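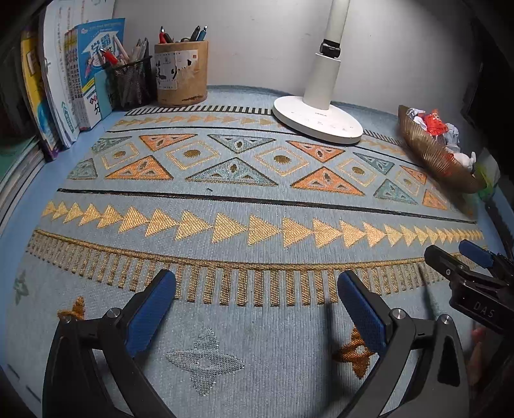
Why does a desk get messy all by itself?

It doesn't, sadly. Desks have no arms. But if you have ever tidied yours on a Sunday and found it buried again before the week is out, you will know that it feels that way. So let's look at what goes on up there, starting with the pens.

Pens on the loose

A pen is round, or nearly round, and a desk is flat, so a pen that isn't in anything will sooner or later roll off the side and go to live under the radiator. A pen holder stops this. It is one of the simplest inventions in the house: a cup you don't drink out of.

There are two main sorts. One has solid sides, like a tin or a tube, and you can only see the tops of what is in it. The other is made of wire mesh, which is a net of thin metal with holes all over. You can peer through the sides of a mesh one and find out that half your pens are in there upside down.

Have you noticed that pens in a holder nearly always lean? A pen is tall and thin, and its bottom end is tiny, so it can't balance by itself. It tips until it meets the rim of the holder, and there it stays, looking tired.

Try this: take every pen out and scribble with each one. Pens that work go back. Pens that don't work go in the bin, even the nice one. (Most people put the nice one back. Most people have a lot of pens that don't work.)

Books standing up, books lying down

A book standing up shows you its spine, the narrow edge with the title on it. In English the title usually runs sideways, so you tilt your head like a puzzled dog to read it. Chinese can be written from top to bottom, one character under another, which fits a spine beautifully and is much kinder to the neck.

Thin books are the troublemakers. One thin book by itself will slump. Pack a group of them close together and they prop each other up, a bit like people asleep on a bus.

Books lying in a stack don't fall over so easily, but the one you want is always at the bottom. Scientists have not looked into this – they are busy trying to get at their own books.

The lamp that bends

A desk lamp has a hard job. It must hold its light out over your work without toppling on to your homework. That is why many have a wide, flat base, often with something heavy inside. The joint in the arm works like your elbow, so you can bring the light closer or push it away.

If you write with your right hand, put the lamp on your left. Left-handed? Put it on the right. Otherwise your own hand throws a shadow exactly where you are trying to write.

What about a cloth?

A tablecloth on a desk saves the top from scratches and ink. It can also hide scratches and ink that are already there, and you needn't mention this to anyone.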